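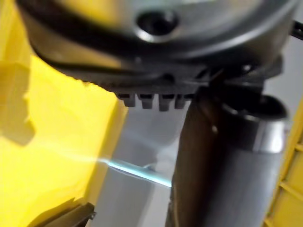
About Troko

Troko designs and tests attitude control components for small satellites. The product line consists of reaction wheels, magnetorquers and the drive electronics that run them. Most units go to spacecraft between 6 and 60 kilograms. We do not build complete satellites and we do not sell launch services.

The company is based in Tostham and employs 57 people, of whom more than half work in engineering or test. It is managed by Sioned Maddocks, who joined as a bearing engineer and became managing director on July 1, 2021.

Products

The Eynon reaction wheel is our main product. It is supplied in three sizes with a common electrical interface. All three use a brushless motor, a sealed housing and a pair of preloaded ball bearings with a low-vapor-pressure lubricant. Speed is controlled inside the wheel. The host computer sends either a speed or a torque command over RS-485 or CAN and receives speed, current and temperature in return.

Tadov is the magnetorquer family. Rods and flat coils are both available. Rods are wound in house and measured for dipole moment, linearity and residual magnetism before potting. A three-axis driver board can be ordered with either type.

To date we have delivered 363 flight wheels and 1668 magnetorquers. Engineering models are not included in these figures.

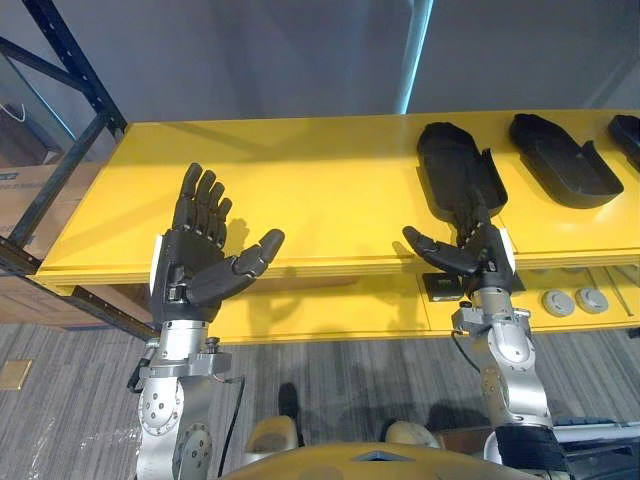 Test and acceptance

Every flight wheel goes through the same acceptance sequence: run-in, balance, random vibration, thermal vacuum cycling and a final friction measurement. The friction curve is compared with the one taken after run-in. A wheel that has drifted outside the limit is taken apart and the bearings are replaced. It then starts the sequence again from the beginning.

The longest-running wheel in our life test chamber has passed 3311 days at varying speed, including regular zero crossings. Its telemetry is reviewed once a month, and the results are summarized in a report issued each April. Customers with an open contract can request the full data set.

Export and documentation

Each unit ships with an acceptance data package, an interface control document and a mass properties sheet. CAD models in STEP format are available before order. Some configurations require an export license, and the lead time quoted for those does not include the license review.

Contact

Technical questions should be sent through the inquiry form with the spacecraft mass, inertia, orbit and required slew rate. Quotations are valid for 90 days.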